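Small Leather Goods and Card Holders
Study Gallery, Laitinen Collection of Everyday Objects

The Laitinen Collection holds 2721 objects connected with the carrying of money, tickets, papers and identification. The gallery pages present selected pieces opened for study, so that linings, inserts and stitching may be consulted without a visit to the reading room. Cataloging of this section was completed in March under the direction of Elli Tuominen, Keeper of Personal Accessories. 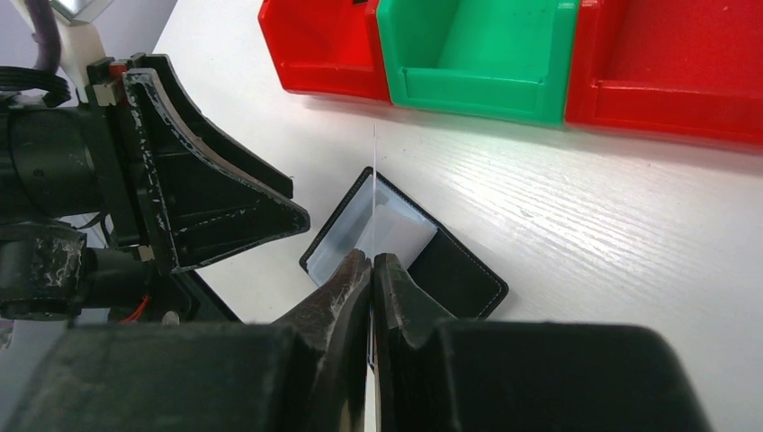

Black wallet, open, with light stitching inside the outer edge and a pale translucent insert on the left. Red and green bins stand behind. 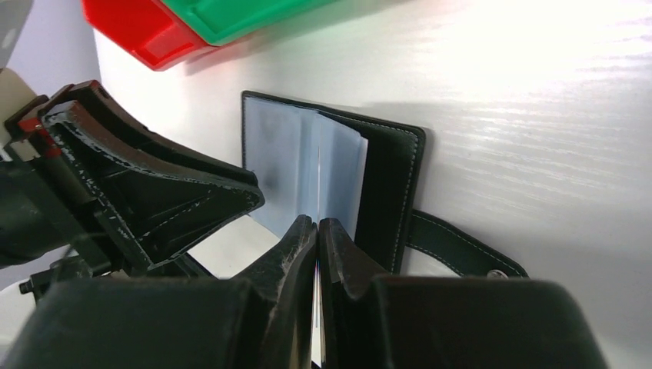
Black card holder, open, with translucent sleeve pages standing at the center fold. A stitched closure strap with a silver snap button extends at the lower right.

Objects in this section are recorded under group 273, which covers folding holders of all sizes. Each entry gives the outer material, the type of closure and the arrangement of the interior. Where the material has not been confirmed by examination, the entry reads "leather or similar" - a wording adopted for the whole collection in the 2000 revision of the catalog.

Holders with plastic sleeves require separate attention in storage. Sleeves of this type may cling to one another or to printed cards, and all cards are therefore removed and filed in paper envelopes under the same object number. Holders are stored closed but unfastened, with a sheet of acid-free tissue between the panels. Straps are laid flat and are not folded under the body of the object.

The greater part of the group came to the collection through the Berkero bequest. Smaller additions were received from the Flovero workshop archive, including paper patterns, edge tools and sample cards of thread. The patterns are listed separately and may be viewed in Study Room 4.

Requests to examine objects should be made in writing to the Collections Office, Fergate House, giving the group number and the purpose of the visit. Readers may use pencil only. Gloves are supplied at the desk.

Page last revised 6 March 2019.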